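3.2 Loading of the cutlery basket

Households in the Madport sample differed more in how they filled the cutlery basket than in any other part of dishwasher loading. Of the 563 loading sessions recorded, 366 included at least one full basket, and these form the material for this section. Sessions in which cutlery was laid in an upper tray were coded separately and are reported in Section 3.4.

Three features were coded for each basket: the direction in which the forks pointed, the degree of mixing between types of cutlery, and the position of table knives. Direction was coded as "up" when the tines stood above the handles, and as "down" in the opposite case. Pieces lying flat or nearly flat were given their own code, as they could not be assigned to either group. Coding followed the Geldale scheme, with the changes described in Section 2.

Forks placed with the tines up tended to spread outward toward the walls of the basket, and the space left between them was often used for a knife. Figure 2 shows a basket of this type. In interviews, participants described tines-up loading as a matter of habit, and many had learned it in their parents' home. Those who preferred the opposite direction most often mentioned the risk of pricking a hand during unloading.

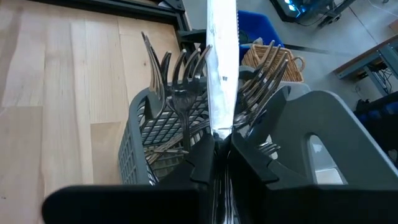
Figure 2. Gray plastic basket with grid-patterned walls, holding stainless steel forks with the tines up; a table knife stands upright among them, blade uppermost.

Mixing was less common in baskets with fixed dividers. In 22 sessions the coders disagreed on whether a basket should be treated as mixed, and these cases were settled by joint review. The relation between mixing and unloading time is taken up in Section 4.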